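12/3/25 — notes for the Pillalora parents' evening, holiday traditions talk. 12 min if I don't ramble. WATER.

**Open**

- Hi, thanks for coming out on a school night, I know what it took
- Show of hands: who has already lost the Advent calendar? (mine is behind the dryer, don't ask)
- Two kids, 8 and 6. December used to flatten me. Last year we cut it way down and I want to talk about what stayed

**Part 1 — the big list**

Tell the list story. Wrote down every single thing we "always" do. Cookies for the teachers, matching pajamas, the train at Diden, gingerbread, two tree lots, cards. Read a few out, slowly, let them groan. Then asked the girls to pick the ones they'd miss. They picked hot chocolate in the car and the ugly paper chain. Pause here. Neither one was on my list!!

Don't get preachy. Say it was kind of a gut punch and move on.

**Part 2 — what we kept**

Paper chain goes up first weekend. Any paper. Grocery flyers, old drawings, the backs of permission slips. Older one staples, younger one is in charge of colors and she is strict abuot it.

Hot chocolate drive — thermos, pajamas, one loop past the lights on the Plalness side, home by bedtime. Skip the Diden train bit if running over.
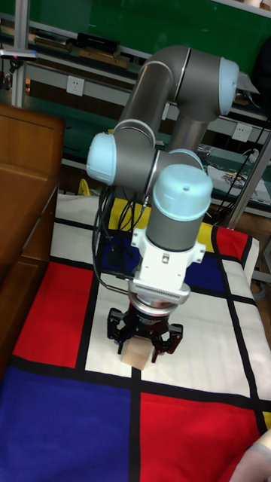
*Photo credit: Ikonen*

Gifts. One thing to open from us on the eve, the rest in the morning. Grandparents: tell them EARLY. Phone call, not a text. I have the wording on the back of the handout, they can steal it.

Cards — we quit. Got maybe one comment. Send them in January if you miss it.

**Part 3 — the meltdown part**

- Tell the mall story, short version
- Tired kid + itchy tights + line = you know
- Now: one outing per day, snack before, leave while it's still fun
- My older one gets a "no thank you" she can use once a week, no questions. She used it on my own aunt's brunch. Wait for laugh

Be real about money here too. We spent some 2000 the year before and I coudn't tell you on what. Don't give this year's number, someone always asks, just say less.

**Wrap**

Do the list at home tonight, kids pick two. Handouts by the door, pens too. Questions till they kick us out of the room, then coats. Bring back the stapler!!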